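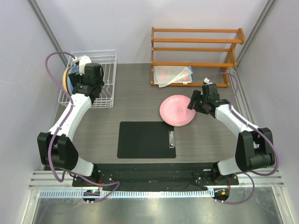 Dish rack or towel on the counter? Settle this for us
Kitchen & Home > Everyday Stuff

livtorvik
Posted May 18, 2019
OK so my sister-in-law moved in with us until June and we've been going around and around on this. I grew up with a dish rack. It lives by the sink, it's always got something in it, that's life. She thinks racks are gross and lays everything out on a folded towel, then puts the towel in the wash. Every. Single. Night. We have 2 people on each side now (my kids are traitors) and I need outside opinions. Also if you have a rack you love, tell me which one, mine is getting rust spots on the feet.

radka_k
Rack, always. I had a Stalline for years and the only thing I ever did to it was run it through the dishwasher now and then (yes I have a dishwasher, no I don't put my good knives in it). A towel just sits there getting soggy under the glasses. Flip a glass upside down on a wet towel and see how it smells the next morning!

Ibarra_R
Going to disagree with Radka. I rented a place with maybe a foot and a half of counter and a rack ate the whole thing. Towel comes out, towel goes away, I get my counter back and can chop an onion. The smell thing only happens if you leave stuff overnight. Dry it and put it up!

radka_k
"Dry it and put it up" is a third chore, Renato. The whole point of a rack is that I go sit down.

Ibarra_R
Ha, ok, fair. But you also have to scrub the gunk out of the tray. When did you last look under yours?

radka_k
I'm not answering that.

zlatko.r
Tray gunk is mostly hard water. White vinegar, leave it 30 minutes, old toothbrush in the corners, rinse. I do mine when I do the kettle. For rust on the feet, Liv, you can get those little rubber caps at the hardware store, a bag of 100 is cheap and you will have caps until you die. Dry the feet really well first or you're just trapping the water in there.

livtorvik
Ooh, caps! I was about to throw the whole thing out. Do they stay on if you slide the rack around? I push mine back to get at the outlet for the toaster.

zlatko.r
Mine do. Get them a bit snug and dip them in hot water so they stretch.

valbona_v
Can I say both? I keep a small rack for plates and mugs and put a towel down next to it for pots and the big salad bowl. Pots in a rack is how you chip a plate, ask me how I know. I looked at one of the over-the-sink ones from Onine and measured wrong, so measure your sink before you buy anything, and measure to the faucet too.

Ibarra_R
Both is cheating.

valbona_v
Both is a clean kitchen and no chipped plates, so I'll cheat :)

livtorvik
I showed her this thread and she says Renato is the only sensible person on here. I'm getting the caps and keeping the rack, and she can have the other side of the sink for her towel. Zlatko, is regular cleaning vinegar ok or does it have to be the food kind?

zlatko.r
Either one. The cleaning kind is stronger so open a window.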